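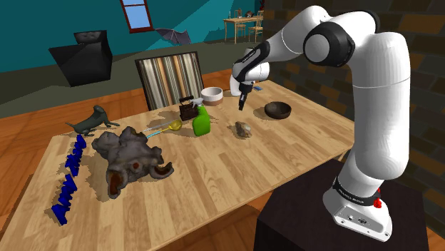
Re: [teleop-users] Recording demos in the cluttered table world

From: Pierina Melis
To: teleop-users list
Date: October 25, 2026

Hi Corrado, hi everybody,

Thanks for writing this up, it saved me from having to ask the same thing. I'm going to quote your message and answer in pieces, then I have a question of my own at the end.

Corrado Caruso wrote:
> I've been driving the simulated arm with the 3D mouse for two weeks and
> my demos are terrible. The task is "put the green bottle in the brown bowl's
> spot, then move the bowl next to the white one". I keep bumping things on
> the way over. Ilaria says to throw out every demo with a bump in it, but
> then I have almost nothing left. I've recorded 101 and would keep maybe
> 60 if I'm being generous.

Sixty out of 101 is not terrible! My first batch in July was worse than that and I was only pushing a block across an empty table. You picked the world with all the junk in it – the big gray lumpy thing alone takes up a silly amount of room, and then there's the yellow ladle lying right behind it. I'd keep that layout, though. If you clear the table for the demos, the policy is going to be very confident and very wrong the first time it sees the ladle.

About the bumps. I disagree with Ilaria a little (sorry Ilaria). I sort mine into two piles. If I touch something and it slides a bit and I carry on with the task, that goes in the "keep" pile. If I knock something over and then spend ten seconds wiggling the arm around trying to decide what to do, out it goes. The wiggling is what hurts. The policy learns to wiggle. I had one last summer that would get over the bowl, stop, and shiver there until the episode timed out, and when I went back to my demos that was exactly what I'd been doing while I reached for my coffee.

> Also, is it normal that the gripper comes in crooked? I line it up over
> the table and by the time I get down to the bottle it's rotated.

Yes, if you have rotation turned on in the mouse settings. Your hand twists a little as you push down, and you don't notice. What I do:

Lock rotation completely while you move across the table. Bring the fingers up over the gap between the bowls and the bottle, pointing straight down, and stop there.

Open the gripper before you go down. I used to do it on the way and half my grasps were late.

Unlock rotation only if the object needs it. The bottle is round enough in the body that I never bother. For the little dark thing with the handle on top, right by the bottle, you'll need it.

Go down slowly, close, wait a beat, go straight up. Then travel.

Start every demo from a slightly different place, too. I let the Pliltetti script pick the start pose for me now, because when I choose it myself I choose the same one every time.

> Milovan told me to switch to Bullex and drag the arm by hand on screen.
> Has anyone tried that?

I have, for roughly 50 demos. It's much more pleasant, I'll give Milovan that, and the paths come out smoother. The trouble for me was speed. When you drag, you stop and start whenever you like, and the timing gets stretched out in weird places. Ornella wrote a little thing called Prititz that resamples the path to an even speed afterward, and with that it was fine. Without it I wouldn't bother. If you want the file, ask her nicely, she's on this list and I'm sure she's reading this with her arms crossed.

One more thing on cameras. Check that your view isn't blocked by the forearm when you reach for the far side of the table. It comes over the top from the right and it's a fat arm. I record with a second view from the left and look at both while I'm driving, which makes me a bit seasick but I miss fewer grasps.

Now mine. I've got 1,089 demos across all my table layouts and I'd like to label which ones have a recovery in them (missed the grasp, tried again, got it). Doing it by eye is going to take me until spring. Has anybody flagged these automatically, say from the gripper opening and closing twice before the lift? I tried it on a small set and it also caught every time I opened the fingers out of nervousness, so I need something a bit smarter. Ferri's old scripts might do it, but I can't get them to run on the new log format.

Corrado, send me two or three of your crooked ones if you like and I'll look at them this week.

Ciao,
Pierina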